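Vonska Hand-Held Gripper Pair, with Perklow contact pads
Sold as a left and a right. Cables attached.

We stock three hand-held grippers at Trikstead and this is the one people send back least. It's a little heavier than the Sakamoto and a lot less pretty. The Sakamoto has a nicer trigger, too, and we'll happily sell you one if you only ever plan to pick up foam cubes.

What you get: two grippers with black bodies and metal top plates, two cables, four Perklow pads already fitted, and a hex key you will lose. Weight is 390 g each. Maximum opening is 10 cm, and yes, we measured it ourselves after the printed sheet gave two different answers on the same page.

The pads come in soft and firm. Firm is the default. Soft grabs better on glass and picks up every crumb in the building, so order a spare set (part 44, soft; part 43, firm). Pads swap without taking the fingers off. The Sakamoto ones don't, as Yuto Honda will tell you at length if you call on a day he's had to do it.

Bench trial, Vonska pair, firm pads

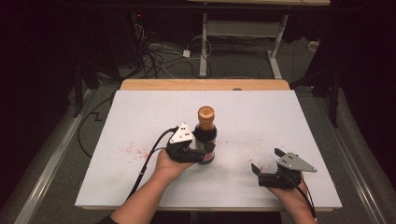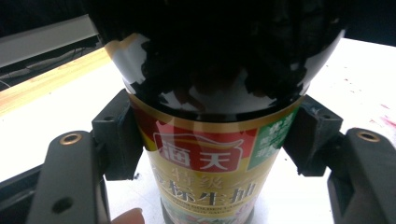 Cable exit is the thing to check before you buy. On the Vonska it leaves the body at the back and wants to follow your forearm, so decide early which side of the table your recorder lives on. Short arms and a wide table are a bad mix. Glass is a fair test of any pad, and a soy sauce bottle is a meaner one than most, with slick dark shoulders up top and a paper-thin opinion of your grip. We'd go for the label, one pad on each side, as in the close view. Go higher and you're pinching a curve.

Spare cables ship separately. Returns within 39 days, pads excluded once they've met food.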